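Flistamico Institute for Manipulation Research

Home Research People Vacancies Take part Contact

Call for participants: recording household handling tasks with hand-held grippers

Reference: Odov 23

The Odov project invites adults to take part in a study of how everyday handling skills may be passed from people to robots. Participants will carry out short packing, sorting and tidying tasks with a gripper in each hand while cameras record the work. No experience of robotics is required.
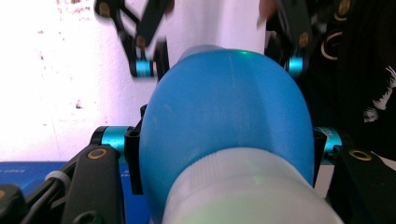
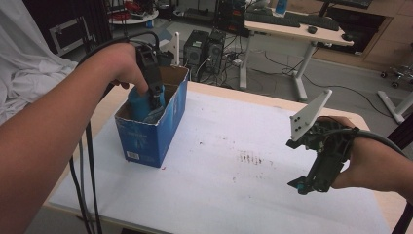 Hand-held grippers in use: a blue bottle held between the fingers (first picture), and work at an open blue cardboard box (second picture).

Background to the study

Robots that learn from human demonstration need large numbers of examples. The usual way of obtaining them is to have a trained operator steer a robot arm from a distance, which is slow and ties each recording to one machine. In the Odov method the person holds the gripper directly. The position of each hand, the opening of the fingers and the camera pictures are stored together, and the recordings are later used to train a control program for a two-armed robot.

In the first phase of the project, which closed in July, 91 participants contributed 2079 usable demonstrations. A control program trained on this material completed the packing task more often than one trained on an equal number of remotely operated demonstrations. The advantage was clear for rigid objects such as bottles and tubs. It was small for bags and cloths, and it disappeared when the box had been turned to an angle not found in the recordings.

The second phase will examine that last result. We wish to learn whether the shortfall is better met by a greater number of people, each working in his or her own way, or by more varied arrangements of the same objects. Participants will be placed by lot in one of two groups. The tasks are of the same kind in both groups, and the payment is identical.

What taking part involves

Each participant attends two sessions at the Hubáček Building. A session lasts two and a half hours, including a rest period of twenty minutes and shorter pauses between sets of tasks.

At the first session a member of the research staff will explain the equipment, fit the grippers to the hands and allow time for practice. Recording begins when the participant is content to proceed. Typical tasks are placing objects in a box, taking them out again, passing an object from one gripper to the other and standing a fallen container upright. Some tasks will be repeated many times with small changes to the layout of the table.

Participants are asked to work at a natural pace. Dropped objects and failed attempts are kept and marked as such in the records, and they have no bearing on payment.

Who may apply

Applicants must:
- be aged 18 or over;
- be able to stand at a table for periods of up to fifteen minutes;
- have use of both hands and be free of wrist, elbow or shoulder injury at the time of the session;
- have normal or corrected eyesight;
- be able to follow spoken instructions in English.

Left-handed applicants are particularly encouraged, as they were under-represented in the first phase. Persons who took part in the first phase are not eligible for the second. Members of staff in the Husar Laboratory and their immediate families are also excluded.

Payment and expenses

Participants receive a fixed payment for each completed session and a further sum on completing both. The amounts are stated in the information sheet. Local travel costs are refunded against receipts. A participant who withdraws during a session will be paid for that session in full.

Recordings and personal data

The cameras record the hands, the forearms and the working area. Voices are not recorded. Should a face be captured by accident, it will be obscured before the material leaves the institute. Recordings are stored under a number, and the list linking numbers to names is held separately and destroyed at the end of the project.

With the consent of participants, the recordings will be released to other research groups. Consent to release is optional and may be refused without affecting a person's place in the study. A participant may ask for his or her recordings to be deleted at any time before release.

How to apply

Application forms and the full information sheet may be obtained from the study office, Room 685, Hubáček Building, or through the Take part page. Completed forms should reach the office by 11th September. Applicants will be told in writing whether a place can be offered. Those not placed at first may ask to be kept on a reserve list.

Questions about the study should be addressed to Philomena Bawa, Study Coordinator, at the same office. Applicants who need adjustments in order to attend, including a change to the height of the table or longer rest periods, are asked to mention this on the form.

Related items

Odov first phase: summary of results for participants
Research engineer (fixed term), Husar Laboratory
Notes on comparing hand-held and remote demonstration
Visiting the Hubáček Building: access and parking
Previous calls for participants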